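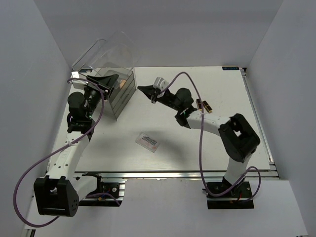

Two-arm cell with the left gripper at an open plastic container and a small rack near the middle of the table

Losta Bench Contest

188 shares | 4 comments

The Losta Bench Contest is a yearly student robotics competition held in Fosau. Teams from upper secondary schools and technical colleges program a pair of small robot arms to carry out tasks of the kind done by hand at a laboratory bench, such as opening boxes, moving racks and putting items back in their places. It is run by the Jakubowski Technical College, which also provides the equipment. The contest takes its name from the Losta building, where the college has its workshops.

Unlike most school robotics events in the district, the contest does not ask teams to build a robot. All entrants use the same type of cell, and the work lies in programming, in the design of finger pieces for the grippers and in the written log that each team hands in.

History

The contest grew out of an evening club at the college. Members had been working with a single arm, mainly on stacking and sorting blocks, and a second arm was added so that one gripper could hold an object while the other worked on it. The first public round was held in July 2019 with six teams, all of them from the college itself. Outside schools were admitted from the second round.

In the early rounds the tasks used wooden blocks and cups. Laboratory items were brought in at the suggestion of the college's science department, which had a supply of plastic containers and racks no longer wanted for teaching. Clear plastic proved much harder for the teams than the blocks had been, as several entries relied on camera images in which the edges of a transparent lid were difficult to find. The rules were changed the following year to allow teams to store fixed positions for objects whose place on the table is given in advance.

The final was moved from summer to December after the third round, to keep it clear of school examinations.

Equipment

The contest is played on the Hila cell, a design drawn up by college staff and built in the workshops by second-year students. It consists of a white work table inside a pale grey enclosure, with one arm mounted at each of the front corners. The arms stand on plates fixed to aluminium rails. The white links are joined by black motor housings, and each arm ends in a black gripper with angled jaws. A purple cable runs along each arm and is left in wide loops so that the joints can turn freely. Cable loops are checked before every run, and a team may ask for them to be tied again if they hang in the way.

The enclosure walls are left plain. This was done at the request of the judges, who found that posters and shelving behind the table upset some of the vision programs.

Teams may fit their own finger pieces to the gripper jaws. These must come off without tools that damage the jaw and may not weigh more than 50 grams each. Most are printed in plastic. Suction cups, magnets and adhesive tape are not allowed.

The college has four cells. Three are used for the contest and one is kept for practice and for spare parts. The workshops also lend out a tabletop kit with one arm, so that schools at a distance can test parts of a program before they travel to Fosau.

Format

The contest has a practice term, a qualifying day and a final. During the practice term each team can book a cell by the hour. Qualifying is held on one day, with every team attempting the same two tasks. The eight best teams go through to the final, where three tasks are set. Two of these are published at the start of term and the third is given out on the morning.

A team has between three and five members, and at least two must be at the table during a run. Once a run has started the members may not touch the arms or the objects. They may stop the program once and start it again from a marked point, at a cost in points. A judge holds the stop button throughout.

Tasks used in recent rounds include:

Lid – one arm opens a hinged container and keeps the lid out of the way while the other arm takes out an object or puts one in.

Rack – a rack of small upright items is picked up and set down inside a taped outline without tipping.

Handover – an object is passed from one gripper to the other and placed on the far side of the table.

Clear the bench – objects left on the table are put away in a fixed order.

The lid task has been set in every round since containers were introduced. It is regarded by the judges as the best test of two-arm work, as a lid that is pushed at the wrong corner tends to slide the whole container across the table. Some teams brace the body of the container with one gripper before the lid is touched. Others lift from a corner at low speed and correct the position afterwards.

Scoring

Each run is marked out of 100. Sixty points are given for the task itself, twenty for care in handling, ten for time and ten for the team log. Marks for handling are lost if an object is dropped, if an arm strikes the enclosure or if the two arms touch each other. Time is counted only for runs in which the task is finished.

The log was given no marks in the first two rounds. It was added to the scoring after judges noted that teams often could not say which version of their program they had run. A log must list each practice session, the changes made and the result, including failed attempts. The longest log handed in so far recorded 1,270 attempts at a single handover.

Teaching use

Outside the contest the Hila cells are used in a one-term course at the college on automation. Students begin by moving the arms by hand and recording positions, and go on to write programs that check whether an object has been gripped. The rack and lid tasks are both used as coursework, with simpler marking. A number of contest teams have been formed by students who met on the course.

Visiting schools are given a half-day introduction, which covers the stop button, the limits of each joint and the correct way to route the cables. Teams may not book practice time until they have attended it.

Reception

Teachers from visiting schools have welcomed the use of shared equipment, which keeps the cost of entry low. The main complaint has been the shortage of practice hours in the last weeks before qualifying, when bookings are limited to two per team. Schools further from Fosau have also asked for more of the practice term to be held online. A trial of remote practice was carried out on one cell, but runs were slow to reset because a member of staff had to put the objects back each time – the trial was not continued.

See also

Hila cell
Jakubowski Technical College
Student robotics competitions

Contact | About this site | Text may be reused with credit | Back to top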